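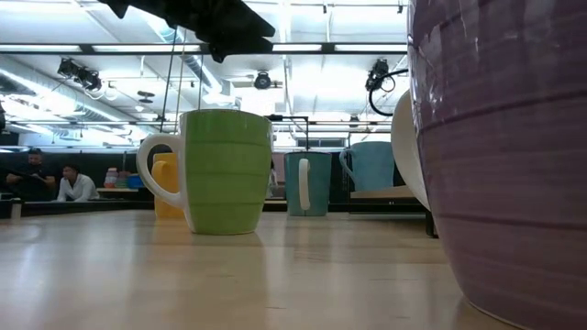 The Wirkasier gripper over the mug table, camera set low.

Milance project, progress to the end of March

We have now tried both grippers on mugs. The Wirkasier managed 62 clean lifts in every hundred, the Rilleck 60, a gap we would love to call a finding. Handles remain the trouble: both grippers treat them as a personal insult. Glossy glazes also upset the low camera, so a second will go in higher up.

Spending stands at about 3,000 euros, of which 880 went on replacement fingertips from Lefèvre. The mugs were cheaper. Next quarter we repeat the lifts with the new camera and would like to keep the Rilleck on loan until then.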